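Notes on evaluating grasping policies in simulation

In April our group at Jutcombe completed the first full comparison of two training schedules for the Sirnero manipulation policy. A formal report will follow. In the meantime I wish to record the main result and one reservation about it.

Both schedules used the same demonstrations. The first, which we call the fixed schedule, keeps every kitchen layout as it was recorded. The second, proposed by Hina Gilani, redraws the camera position, the wall colours and the placing of loose objects at the start of each episode. Each policy was then tested on 72 layouts that neither had met in training. The redrawn schedule completed 13 more of these than the fixed one. Training took 3 days longer, a cost we consider acceptable.

The gain was not even across tasks. Picking up cups and bottles improved clearly. Thin objects lying flat showed almost no change, and we do not yet know whether the fault lies with the policy or with the contact settings in the simulator. 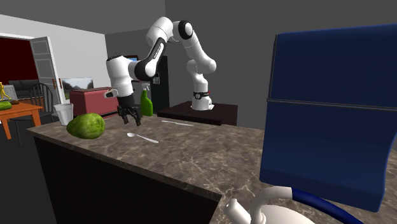 Object size is the variable I would now treat with most care. Our scoring, adapted from the earlier Andreadis protocol, gives one point per object whatever its shape. A large round melon near the front edge of the counter therefore carries the same weight as the spoon beside it or the thin knife further back, although each demands a different approach from a two-fingered gripper. A single average conceals this, and the report will give separate figures for each class of object.

The remaining 5 layouts from the Poltalov set will be run on Thursday, with the contact settings unchanged.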